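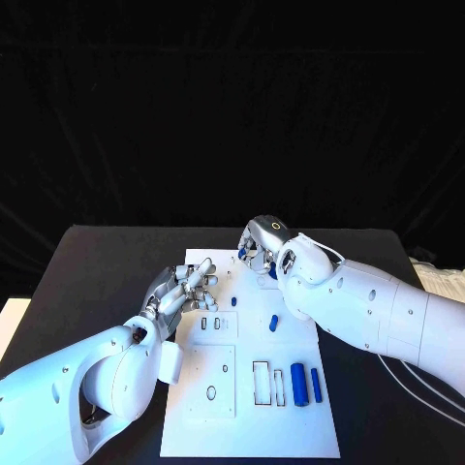
Jenstead peg board, white, lengthwise on a dark gray table. One small blue peg standing.

Jenstead Peg Board – large, white

Item 1486. In stock, ships from the Rodano warehouse.

Big white rectangular board with raised square panels and cut-out holes in various shapes. Pegs go in the holes. Good for dexterity work, hand therapy rooms, classrooms, test benches, anybody who needs the same fitting task done over and over on a surface that stays put. Long enough to use most of a table, so measure yours first please. We get returns every month from people who didn't.

What you get
Board, white
Peg set, 16 pieces, in a drawstring bag
Printed layout sheet, 2 sides
Set of stick-on feet (not fitted – see below)

Pegs
Small, plain, no grip ridges. Blue is the standard color. Gristano do a gray set that fits the same holes, ordered seperately, allow extra time. Pegs stand upright by themselves on any flat part of the board, handy for setting up a run before you start. Don't mix old and new sets if you are timing people. The older ones wear down a little and go in easier.

Setting up
Flat table. Dark top is best, white board on a white table is hard on the eyes and people misjudge the edge. Turn it lengthwise for reaching tasks, sideways for two people working across from each other. Feet go on the underside, one per corner, press and leave overnight. If you use it on a cloth skip the feet altogether.

Plain background behind the table helps if you film your sessions. Black cloth is fine. Don't put it under a strong lamp, the panels are raised and the shadows fall right across the holes.

Cleaning
Damp cloth, mild soap. Dry it with a towel after. Corners of the panels collect dust, a soft brush gets in there. No bleach, no solvent, no dishwasher (it won't fit anyway). Pegs can soak in warm soapy water, then lay them out on a towel.

Spares
Single pegs, full peg sets, feet, replacement layout sheets. Panels are not sold singly. Lost the sheet? Email and Vaughan Cartwright will send you the file, no charge.

Delivery
Orders in before noon leave the same day. Otherwise 48 hours. Flat box, two-person lift not needed but it is an awkward shape so mind the door frames. Check the corners before you sign for it. Damage has to be reported with a photo of the box AND the board, we can't claim from the carrier without both.

Returns
Unused, original box, peg bag still tied. We refund the board, not the outbound shipping. Boards with the feet stuck on count as used, sorry.

Questions we get a lot
Does it fold – no.
Can I drill it – you can, but then it's yours.
Other colors – white only. Mofokeng used to list a black one, discontinued, we have no stock and no spares for it.
Will my old pegs fit – if they came with a Jenstead board, yes. Other makes, send us one and we'll try it.
Left handed users – turn the board end for end, the sheet has both ways printed on it.

Bulk orders
Schools and clinics, ask Fergus Laing for a quote before you order online, we can't apply the discount afterwards. Tell him how many boards, how many spare peg sets, and wether you want the feet left out.

Page updated June 24, 2023. Layout sheet now printed on heavier card, same price.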